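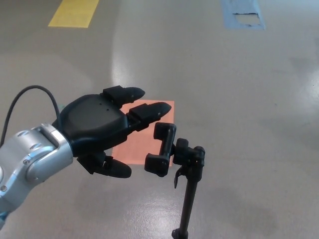

Cuvex pole clamp stand

A floor-standing holder for bench and workshop use. The stand consists of a base, a slim vertical pole and a clamp head, all finished in black. The head takes handles, short shafts and similar parts and holds them clear of the floor, either upright or at a slight tilt.

Clamping is by a curved lever on the underside of the head. The lever can be worked from either side of the pole. Tighten until the part no longer turns by hand. Do not extend the lever with a tube or wrench.

Specifications
Maximum clamped load: 2 kg
Maximum shaft diameter: 200 mm circumference models on request; standard jaw, 3 cm
Head tilt: 11 positions
Finish: black
Use: indoor, level floors

Setup
Place the base on a flat, hard surface. Sealed concrete and epoxy-coated floors are suitable. A thin mat may be laid next to the base to catch dropped parts, but the base itself should stand directly on the floor. Check the clamp head for play before the first use and again after moving the stand.

Supply
Made by Carrilho and sold through Hilluvmont. Replacement levers and jaw pads are stocked separately. Stands ordered after 25th February ship in April. Technical contact: Bernardo Teixeira.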